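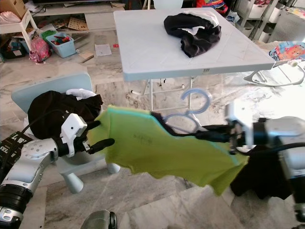 Green garment with turquoise trim, held out between two grippers; handwritten marks near the middle.

From: Marloes Vermeulen
To: Textile Reuse members' list
Date: 10 September 2025
Subject: Re: Marking of donated clothing and the new sorting grades

Dear members,

Thank you to all who wrote in response to Henk Stevens's message, which is quoted in part below. The working group has considered the points raised and I am now able to set out the position for the coming season.

Henk Stevens wrote:

> At the Vandholm depot we continue to receive children's clothing with
> names written on it in laundry pen. Under the present guidance every
> such piece goes to Grade C, whatever its condition. In our last count
> of 500 pieces, 15 were sent down for this reason and no other. My staff
> find this hard to defend to donors. Could the group say whether a name
> on an inside label should be treated in the same way as a name on the
> outside of the garment? We would also be glad to know whether the
> depots are still expected to remove labels by hand.

The group's answer to the first question is that the two cases should be treated separately. From the date on which the revised guidance is issued, the following will apply.

Writing on a sewn-in label does not affect the grade. The label is to be cut out close to the seam if it carries a full name, an address or a telephone number. Initials may be left.

Writing on the cloth itself, where it can be seen when the garment is worn, remains a reason for Grade C. Writing on the inside of the cloth is to be judged by whether it shows through. Depots should hold the piece up to daylight before deciding. Pale and bright colours need particular care in this respect.

School and club clothing with a printed badge is not covered by this message. Laurinda Calado is preparing a separate note and would welcome comments from any depot that handles it in quantity.

On the second question, labels are still to be removed by hand. The seam cutters supplied by Leemans were tried at Skara and left small holes in knitted goods. We do not recommend them for this purpose. Ordinary small scissors are sufficient, and each depot may claim for 2 pairs per sorting table from the common fund. Claims should be sent to Ward Geerts with the receipt attached.

Several members asked whether pieces already baled as Grade C might be opened and graded again. The group does not think the labour is justified for bales below 200 kilograms. Larger bales may be opened at the discretion of the depot manager, provided that the bale number is reported beforehand so that the stock record can be corrected.

The revised guidance will be sent to depots in printed form and will be reviewed in January. Roel Van den Broek will collect observations until then. Please send them to him directly and keep the list free for matters of general interest.

Yours faithfully,

Marloes Vermeulen
Secretary, Working Group on Sorting and Grades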